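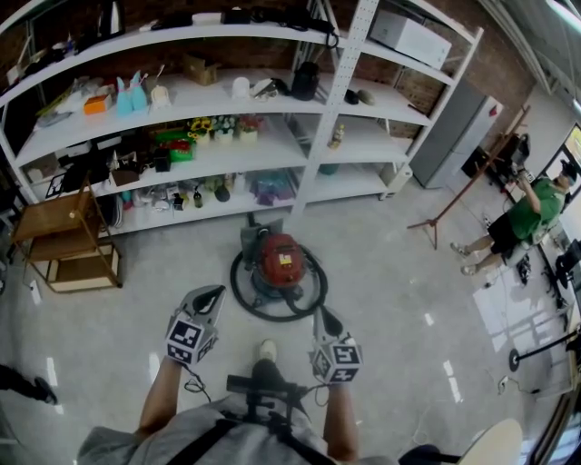
*Hand-held pair with chest bracket, canister vacuum task, shelving bay.*

**To:** equipment-planning
**Subject:** Re: Re: Drado grippers, second order and what goes with it

Replies inline. I've trimmed the part about insurance, as that went to the other list.

> On 6/9/22, Mervyn Clegg wrote:
>
> I have the Skotora quote for the second batch of hand-held grippers. Unit price holds if we order 13 or more. Under that it goes back to the April price list, and freight to Brivalport is charged separately either way.
>
> My inclination is to order 13 and be done with it until the next budget round. Do we need that many as complete units, or could some be handles only, with fingers swapped between them?

Complete units, please. We run them as pairs, so 13 gives six pairs and a spare. Swapping fingers means redoing the calibration for that gripper, and on our present stock it takes 40 minutes when it goes well. The labour eats the saving within the first month.

I would also like the whole batch to have one finger type. The pair in the photo has grey fingers on the left and a dark one on the right, and every change of that sort is another field to fill in and another thing to filter on later. Skotora should state the finger material and part number on the quote. At present it says "fingers, std".

> The marker cubes are listed as an option at extra cost. Can we make our own?

We can print the patterns. The cube body is the harder part. It has to go back on the mount in the same position after it has been knocked, and it will be knocked, particularly on floor-level work like the vacuum task where the grippers are close to the ground and to whatever is standing on it. I'd buy cubes for all 13 and print replacement faces in-house. Matte stock only. The floor in that bay is glossy enough already without adding reflections off the markers.

> Cables. The quote assumes the 36-inch lead. Is that long enough?

For a seated operator at a bench, yes. For standing work with the harness and the chest bracket I don't know yet. Too short and it pulls when the arm is fully extended. Too long and there is slack hanging off the handle, which then finds its way around a hose or a chair leg. Could you ask whether they will supply six of the next length up for evaluation? If not, add two clips per harness to the consumables line and we will manage the slack ourselves.

Strain relief at the handle end should be specified in writing. It was left off the first order and we paid for it in repairs.

> I have $500 unallocated under fixtures. Any objection to spending it on more shelving for props?

Mild objection. The white shelving is doing its job, and the bottom tier is crowded mostly through habit. Small items get put down there at the end of a session and stay. Another unit would fill the same way within weeks, and it would cost us floor area we need for anything on wheels or with a hose.

I would put the money toward:

- lidded bins for small props, labelled by task
- cord covers for the window side, where there are white cords across the floor near the table
- a second set of harness straps, black, same width as the present ones

Cord covers first. If the money only stretches to those and the bins, leave the straps for the next round.

> Last item. Clegg (my brother's shop, not me) can machine chest brackets cheaper than Skotora. I'm declaring that now and will stay out of the decision.

Noted, and thanks for putting it on the list. I'll ask for a drawing and a written price from both. The bracket is a simple part but the hole pattern has to match the existing plate, otherwise we replace both halves and the comparison changes. Unless somebody here objects I will run that one and copy the list on the two quotes.

Open points on my side:

1. Lead time. Nothing in the quote about it.
2. Warranty on the finger hinge, which is where the first batch wore.
3. Whether "13 or more" can be split over two deliveries on the one purchase order. We don't have the bench space to accept and calibrate the lot at once.

Mervyn, could you put 1 and 3 to Skotora together? I'll write up 2 with the repair records attached and send it to you separately.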